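3. Materials and Arranging Task

3.1 Choice of flowers

The study used artificial flowers throughout. Fresh flowers were tried in an early round at Zalham and dropped. Stems of the same variety differed too much from one delivery to the next, and by the afternoon some of the heads had opened and others had begun to soften. A participant who came in at nine in the morning was not handling the same material as one who came in at four. Artificial flowers avoid this. They also bring problems of their own, described below, and the results should be read as results about artificial flowers first. Section 6 takes up how far they carry over to fresh ones.

Flowers were bought from Clineo, a supplier of display goods for shops and hotels. We chose the kinds from the supplier's ordinary list and did not have anything made for the study. The selection was guided by three considerations. The colors had to be easy to tell apart when the flowers were mixed together. The heads had to be soft enough to be pushed against each other without damage. The stems had to be long enough to stand in a tall vase, and stiff enough that a person could guide the far end by holding the near one.

The colors used most were red, a deep purple and a light blue. The purple flowers had ruffled petals that overlapped closely, and participants tended to treat a cluster of them as a single thing. The red and blue flowers were more often spoken of one by one. We had not expected this difference and did not design for it, but it shows up in the way people picked flowers up, and we return to it in 4.3.

3.2 Vases

All vases were clear glass. Clear glass was chosen so that both the participant and the coder could see where the stem ends had come to rest. In an opaque vase a person has to judge this by feel and by how the heads sit, and although that would be worth studying, it is a different task.

The vases had a body wider than the neck. This shape is common in homes and is harder to work with than it looks. The neck gathers the stems together, so that moving one flower moves its neighbors. Below the neck the stems are free to spread, and a stem that enters upright may slide until its end meets the opposite wall. A straight-sided cylinder has neither of these effects, or has them only weakly. Roald Skjelbred, who ran a flower shop in Zalham before joining the project, advised us on the shapes and rejected several that we had picked for their looks. One had a neck so tight that only a few stems could pass. Another was so wide at the mouth that the flowers fell to the rim whatever was done with them.

The thickness of the glass also mattered. A thick base keeps the vase steady when stems are dropped in with some force, but it bends the view of whatever is behind it. Colored petals seen through the wall look stretched or broken up. Several participants said that they moved their heads to one side to look past the glass at the flowers on the table, and two moved the vase instead.

3.3 Layout of the table

Flowers were laid flat on a light wooden table before each session, with the vases standing among them. We did not sort the flowers by color or line up the stems. People who buy or unpack flowers at home seldom start from a sorted row, and an even row would have made the first choice of flower largely a matter of which end was nearer. The heads were allowed to touch, and bundles were allowed to lie across one another. Figure 2 shows flowers and vases on the table.

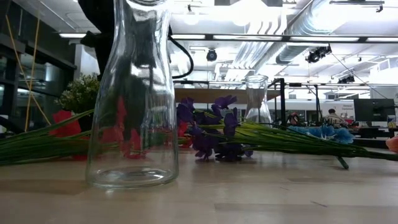
Figure 2. Purple and light blue artificial flowers lying on the table, with two clear glass vases. Red petals are visible through the wall of the nearer vase.

The layout was not identical from session to session. We gave the assistant who set the table a short written list: flowers lying down, vases standing up, nothing hanging over the edge, no flower wedged under a vase. Within those limits the assistant placed things as they came out of the box. A fixed layout would have allowed closer comparison between participants, but in the early round at Zalham we found that people who had seen a colleague's session began with the same flower that the colleague had used. Varying the layout removed this.

Artificial stems do not lie as flat as fresh ones. They keep bends from packing, and the side leaves act as small feet that hold part of the stem off the table. A bundle may rest on one stem end and a few petals, with a gap underneath. Participants made use of the gap. They slid a finger under the raised part and lifted from there, where a fresh stem would more often have been pinched from above. The assistant straightened badly bent stems once a week, on Tuesday, and otherwise left them alone.

3.4 Instructions to participants

Participants stood at the table. They were told that the flowers should go into the vase and that the arrangement should look as they would want it to look at home. No time limit was given. They were free to use as many or as few of the flowers as they liked, to move the vase, to take flowers out again, and to set the vase down in another part of the table. They were asked not to cut the stems or to bend them sharply. Scissors were not provided.

We chose the words "at home" after some discussion. An earlier version of the instruction asked for "an attractive arrangement," and people took this as a test of taste. They worked slowly, asked whether they were doing it right, and in a few cases apologized for the outcome. With the later wording the sessions were shorter and the talk was more relaxed. The wording does mean that each participant was working toward a different result, and we therefore make no attempt to rank the finished arrangements.

Each participant completed two arrangements, one after the other, with the table laid again in between. The sessions were held in the Hedlund room at Clanstead, beginning in September.

3.5 What counts as one placement

The unit of analysis is the placement. A placement begins when a hand closes on one or more flowers and ends when the hand lets go of them. If the flowers are then in the vase, it is a completed placement. If they are back on the table, it is a return. If the hand lets go and at once takes hold again without the flowers having moved, the two grips are joined and coded as one. In all, 3,508 placements were coded across 300 arrangements.

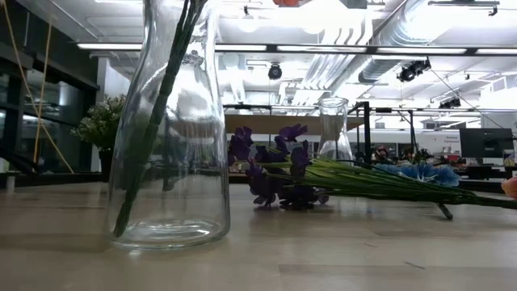 The main difficulty in coding was the bundle. When several stems are lifted together, they may go into the neck together, or some may enter while the others catch on the rim and stay outside. We first tried coding each stem separately. This gave very long records in which a single movement of the hand appeared many times over, and coders disagreed about which stem had been intended. We then moved to coding the whole bundle as one placement, with a note of whether it had been split on the way in. A split bundle is one in which at least one stem had to be put in separately from the rest.

A second difficulty was adjustment. After a flower has entered the neck, most people do not let go of it at once. They turn it, pull it up slightly, or push it sideways against the stems already there. We coded all of this as part of the same placement so long as the hand stayed on the flower. When the hand left and came back later to the same flower, a new placement was opened and marked as an adjustment. Flowers moved only because a neighbor was moved were not coded, although participants often remarked on them, usually with some irritation.

Where the stem end came to rest was recorded in one of three ways: against the near wall, against the far wall, or on the base away from either. The reading was taken when the hand let go. Stems could slip afterward, especially the first few in an otherwise empty vase, where there is nothing to hold them. A single stem in a wide-bodied vase leans until something stops it. The slipping was noted in a free comment but did not change the code.

Two coders worked through the first 1,000 placements independently and then met to compare. Most of the differences concerned the moment at which a placement ended, in particular when a participant rested a hand on the heads while reaching for the next flower with the other hand. We settled on treating a resting hand as having let go if the fingers were open. The remaining placements were coded by one coder, who set aside unclear cases for the other to look at.

3.6 Limits of the material

Artificial flowers weigh differently from fresh ones. The heads are light for their size and the stems, which have wire in them, are comparatively heavy. A fresh stem with a large bloom wants to tip outward over the rim, and in our material this tendency was weaker. We would therefore expect more adjustment with fresh flowers than we report here. The surface of the stems is also drier and catches more on glass and on other stems, which probably raised the number of split bundles.

Water was left out. Skjelbred pointed out that water in the vase steadies it and slightly slows the stems as they go down, and that people arranging fresh flowers are careful about splashing. None of that is covered by our sessions. We also did not provide filler such as foliage sold separately, though the leaves on the stems did part of the same work by keeping the heads apart.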